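Trulen (suturing kit)

Trulen is a robotic suturing kit sold by Rostura, a small maker of instrument arms and training gear based in Gritville. It is an add-on, not a full surgical robot – the buyer needs an arm already, and Trulen supplies the tool tip, the wrist, a small wrist camera and the software that runs them. Sold to skills labs and teaching centers mostly. First shipped in a September, second version the year after.

Contents of the kit

One wrist unit with a two-jaw gripper. One camera module. Control box, foot pedal, cable set. A tray of practice pads, 12 to a tray. Needles and thread are not included, and early buyers complained about that. The gripper jaws come off with a quarter turn and are rated by the maker for 100 sessions, after which the software shows a warning and then, some days later, refuses to start until they are swapped. Spare jaws come in pairs only.

How it works

The operator can drive by hand from the console or let the software place the stitch. In assisted mode the operator marks the line to be closed, picks a spacing and confirms each stitch before the tool moves. The kit places interrupted stitches, meaning each one is tied and cut on its own. Running stitches were promised for the first version, dropped, then brought back in the second as a trial feature. It's still marked as trial in the current manual.

The wrist camera sits behind the jaws and looks along the tool. Gives a close view of the knot but the jaws take up a good part of it, and shiny or moist surfaces glare badly under a ring light. The manual tells users to angle the lamp from the side. Later software has a glare setting, off by default.

Versions

Trulen 1: wired pedal, no glare setting, 44 stitches per session before the arm asked for a re-zero. Trulen 2: wireless pedal, re-zero after 119 stitches, quieter motor. Boxes for the two versions look the same apart from the label, wich has led to mixed-up orders of spare jaws. They do not fit across versions. An adapter was listed in the catalog for a while, then taken off.

Rivals

The nearest product is the Jiang bench set, cheaper and lighter, with no camera of its own. Jiang ties a flatter knot and is faster to set up. Trulen is better at keeping an even gap from stitch to stitch, which is the usual reason given for paying more. Service is also different – Jiang swaps the whole unit by mail, Rostura sends parts and expects the lab to fit them.

Reception

Mixed at first, warmer after version 2. Reviewers liked the even spacing and the stitch-by-stitch confirm step. Common complaints: price of jaws, slow start-up, a pedal that loses it's pairing. Thread tails were called too long in several reviews and the cut length could not be changed until a later update. Needle handling remains the weak spot. The tool does well once the needle is in the jaws, less well at picking it up from cloth, and many labs just hand it over with a normal needle holder.

Interrupted stitches, close view 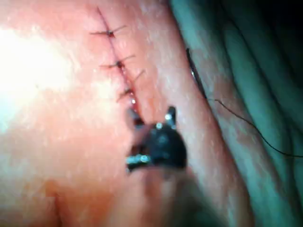
Jiang wrote on the article's talk page that the rivals section should say which version was compared, as the mail swap covers the bench set only and the older Trulen was a good deal slower to start than the one on sale now.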